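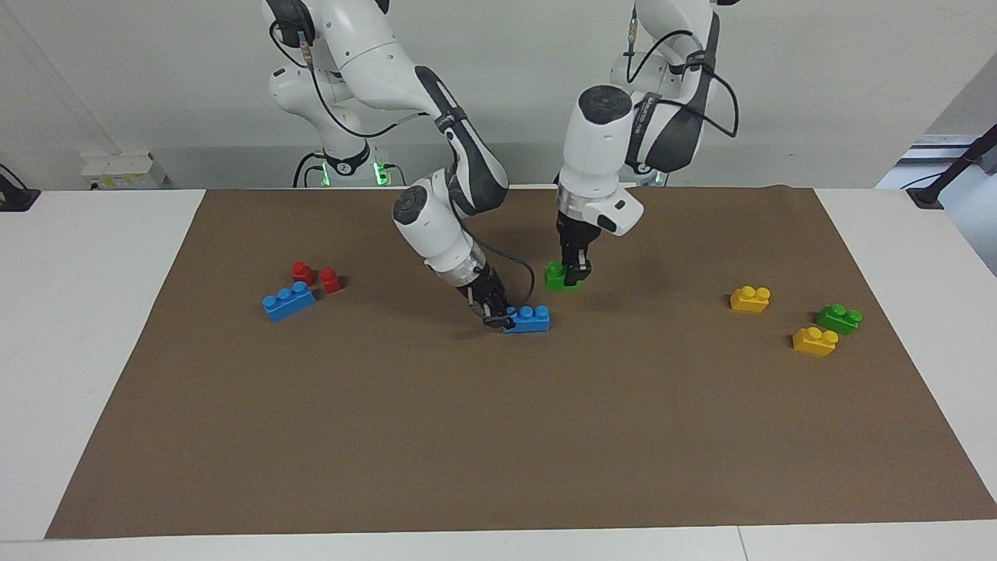
4. Setting up the label printer

The Pamwood ships with a quick-start card that promises you'll be printing in five minutes. You may be. Plan on longer and read this section first.

4.1 Load the roll

1. Switch the printer off. The card says this is optional. It isn't.
2. Press both side tabs and lift the lid.
3. Drop the roll in with the labels feeding from underneath.
4. Pull out 5 inches of backing and lay it flat under the guide.
5. Close the lid until both tabs click. One click means one side is still open.

Note: A full roll is sold as 200 labels. You will lose a few to alignment every time you change it, so don't start a run of 200 on a new roll and expect to finish.

CAUTION: The tear bar is sharp along its whole length. Keep fingers off it when closing the lid.

4.2 Align

1. Switch on and wait for the steady light.
2. Hold FEED until two blank labels come out.
3. Print the test page and check the border on all four sides.
4. If the left border is missing, open Settings > Offset and raise the value one step at a time. The range goes up to 33. Anything over 16 usually means the roll is in crooked, whatever the screen says.

Note: "Auto Align" is on the same menu. In our tests it moved the border as often as it fixed it. Try it once if you like – then write down your old offset before you do.

4.3 Install the software

1. Download Plarer from the support page. Skip the copy on the disc, which is older.
2. Connect the cable only when the installer asks for it.
3. Clear the box marked "Install Cropper." Cropper trims label artwork, and Plarer already does that under Edit.
4. Restart the computer.

If Plarer reports "Printer ready" and nothing prints, don't take its word for it. Check that the Pamwood is listed as the default printer, then repeat step 3 of 4.2.

Section revised in October by Baltasar Palacios.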